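Print this page | E-mail this to a friend

Reheating steamed buns without ruining them

Plenty of people will tell you a damp paper towel and a microwave do the job. I've tried it more often than I care to admit, and the buns go from soft to leather while you find a plate. A steamer costs little and asks only for a bit of patience.

Put water in the base, well below the plate, and bring it to the boil. Set the buns on the plate with a gap between them. Four is plenty in a small pan, whatever the packet says.

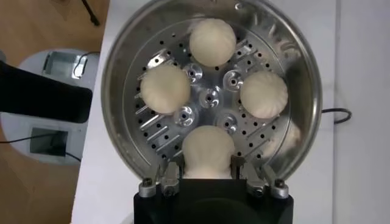
Lacey Ellwood, kitchen columnist

A bare metal plate is fine, in spite of the fuss over cabbage leaves and special liners. I do brush mine with a little oil. Leave the middle clear and spread the buns round it, pleats up.

Turn the heat down to medium and put the lid on. Buns from the fridge want roughly 6 to 8 minutes, frozen ones nearer twice that. Some recipes insist on 60 seconds' rest at the end. I can't taste the difference, but 2 minutes with the lid ajar does seem to stop them wrinkling.

Lift them out with a thin spatula.

E-mail this to a friend | Print this page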